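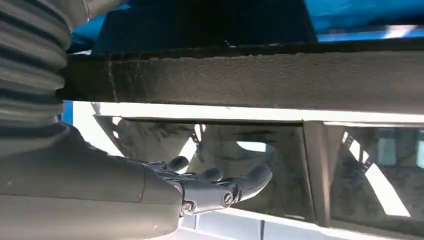 Início › Blogue › Notas de gestão documental

Alteração dos campos de área e de estado nos anúncios de arrendamento

Com efeitos a partir de 13 de agosto, a introdução de anúncios de arrendamento na plataforma Bredora passa a obedecer a regras novas quanto à indicação da área do imóvel, ao estado do anúncio e aos documentos anexos. Publico neste blogue as notas que preparei sobre a matéria, por entender que a comunicação distribuída em junho às agências aderentes deixou por esclarecer alguns pontos de aplicação prática. As observações são da minha responsabilidade e não substituem o regulamento em vigor.

Área útil e área bruta

Até agora, o formulário continha um único campo de área, de preenchimento livre. Algumas agências indicavam a área útil, outras a área bruta privativa, e não eram raros os anúncios em que se somavam varandas, arrecadações e lugares de garagem. O resultado das pesquisas por intervalo de área era, por isso, pouco fiável, sobretudo nos apartamentos de menor dimensão.

O formulário revisto apresenta dois campos distintos, ambos obrigatórios. A área bruta privativa deve corresponder à que consta da caderneta predial. A área útil deve ser a apurada em planta ou, na falta desta, por medição efetuada pela agência, caso em que se assinala a opção "medição própria". As áreas dependentes são indicadas em campo separado e deixam de entrar no valor usado pela pesquisa.

Os anúncios já publicados mantêm-se visíveis com o valor antigo, acompanhado da menção "área não discriminada". Na carteira que acompanho, composta por 747 anúncios ativos, a correção foi iniciada pelos imóveis com mais do que um proprietário, cuja documentação costuma demorar mais a reunir. Recomendo às agências com carteiras de dimensão semelhante que não aguardem pela renovação de cada anúncio.

Estado do anúncio

O estado "Reservado" deixa de ser único e divide-se em "Reservado com sinal" e "Reservado sem sinal". No primeiro caso, o anúncio sai dos resultados públicos e permanece acessível apenas às agências. No segundo, continua visível, com a indicação de que existe um interessado em fase de análise.

A passagem a "Arrendado" exige a data de início do contrato. Quem preencher o campo com a data de assinatura, prática que encontrei em vários processos, verá o histórico do imóvel apresentar um intervalo incorreto entre arrendamentos. A correção posterior é possível, mas tem de ser pedida por escrito e fica registada no processo.

Mantém-se sem alteração o estado "Suspenso a pedido do proprietário". Convém recordar que a suspensão não interrompe a validade do certificado energético nem a do contrato de mediação, e que ambos os prazos continuam a correr enquanto o anúncio estiver oculto.

Campo de descrição

O texto descritivo público passa a admitir até 400 palavras. O limite anterior, de 300, levava muitas agências a remeter informação relevante para o campo de observações internas, onde os candidatos a arrendatário não a podem consultar. Estão nesse caso o valor do condomínio quando não incluído na renda, as condições relativas a animais e o número de rendas exigidas a título de caução.

Continua vedada a inclusão, na descrição, de contactos telefónicos, endereços eletrónicos ou ligações externas. Os anúncios que os contenham ficam retidos na validação e só são publicados depois de corrigidos pela agência.

Documentos anexos

A caderneta predial, a licença de utilização e o certificado energético passam a ser carregados em separado, cada um no respetivo campo. Os ficheiros únicos com toda a documentação digitalizada deixam de ser aceites. Para as agências que utilizam o Diveo como programa de gestão, a exportação já respeita esta separação, desde que a opção "anexos individuais" esteja ativa no perfil do administrador. A opção vem desligada por defeito.

No caso da agência Ait Ali, cuja carteira transitou recentemente de outro sistema, verifiquei que os certificados foram importados sem data de validade. O campo tem de ser preenchido manualmente, processo a processo, e o anúncio não pode ser renovado enquanto a data estiver em falta. Admito que a situação se repita noutras agências que tenham feito migração no mesmo período.

Alertas aos candidatos

O serviço Ulla, que envia aos candidatos registados os anúncios correspondentes aos critérios guardados, passará a usar a área útil como referência. Os candidatos que tenham definido uma área mínima segundo o critério antigo poderão receber menos resultados do que recebiam. É aconselhável que as agências os informem desta alteração no primeiro contacto e lhes sugiram a revisão dos critérios.

Cada candidato pode manter 2 alertas ativos em simultâneo. Este limite não foi alterado.

Questões pendentes

Está por definir o tratamento dos quartos arrendados individualmente em apartamento partilhado. O formulário pede a área útil da fração, mas a informação com interesse para o candidato é a do quarto. Coloquei a questão aos serviços de apoio da plataforma e aguardo resposta. Até lá, tenho indicado a área da fração no campo próprio e a do quarto na primeira linha da descrição, procedimento que a validação tem aceitado.

Atualizarei esta nota quando houver orientação escrita sobre o assunto.

Arquivado em: Arrendamento, Anúncios, Procedimentos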